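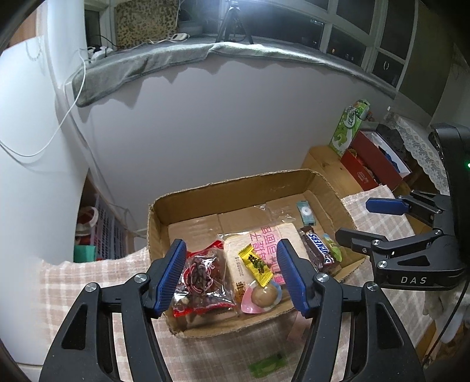 Elesau fans: the shouting at the Brimora hotel

marlo_37
Did you all see the clip from the Brimora lobby? The singer of Elesau and the drummer of Janard were shouting at each other near the elevators, up to 4 minutes. Then a man in a gray jacket took her outside.

tilde.k
I saw it. I think it is about the song credits again. Janard says he wrote half of the July single and his name is not on it.

quietbass
No, it is about the ex. My cousin was in the lobby and she heard "you called her at night" two times.

tilde.k
Your cousin also said in July that the band was finished. They played 31 shows after this.

quietbass
She said they had problems. Please read it again, I did not write "finished" anywhere.

marlo_37
Can we not fight here too. I only want to know if the show at Stöcker hall is still on. I paid 105 for the ticket and the train is extra.

ostrava_girl
The hall page still shows it, doors at 7 pm. I wrote them an email and have no answer yet.

quietbass
I would not buy the train ticket now.

ostrava_girl
I disagree, the cheap trains are almost gone. Two people can dislike each other and still play a concert. And filming a woman when she cries is not nice, I did not share the clip.

marlo_37
She cried? In my version it stops before. OK, I will wait for the email.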